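Filed under: Workshop Tips > Packing Bench > Gadgets

Had the Zernico arm on trial from Rivport for 19 days now, small bench model, clamps on, two fingers. Rental kit, you send it back if you dont like it. Notes so far, mostly on boxes since boxes are what we do.

Plain cartons first. Skip anything with loose tape or a flappy label till you have the grip sorted. Flat tall ones are harder than cubes, they tip if a finger gets there early. Open the fingers WIDE before the approach, then close slow. Default close speed is too quick for thin cardboard. 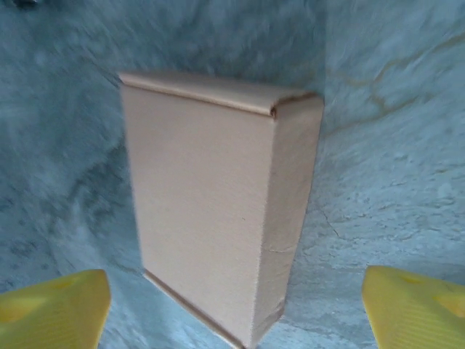 Last changed 07/05/2022

Line the box up between the fingers before you save the position. If it sits nearer one finger, that side touches first and shoves it over. Nudge the arm, not the box, or you'll be nudging boxes all day.

Check the corners. A small open spot where the top fold meets the corner is fine for storage but I wouldn't lift from there. Same with creases low on the front, grip above them. Keep fingers off the folded top edge too, it's thicker then the rest and the hold goes crooked.

Wipe the fingers. Cardboard dust builds up in the ribs, dry toothbrush gets it out. No oil, no spray cleaner.

Wrist camera: slow down before it looks. Ours gave smeary pictures at full travel speed, added a 2 second pause and the misses mostly stopped. Patterned backdrop didn't bother it. Shiny counter did, put a towel down.

Worth the money? For a small shop, maybe. Rental is 48 a day, buying is over 3000 and the spare fingers are extra. Setup took an afternoon, manual is thin. Phone help was good, short wait. Would not buy for odd shapes or anything soft. For the same carton again and again, yes.

Still to try: padded mailers, and the slower close setting on double wall boxes. Will add when done.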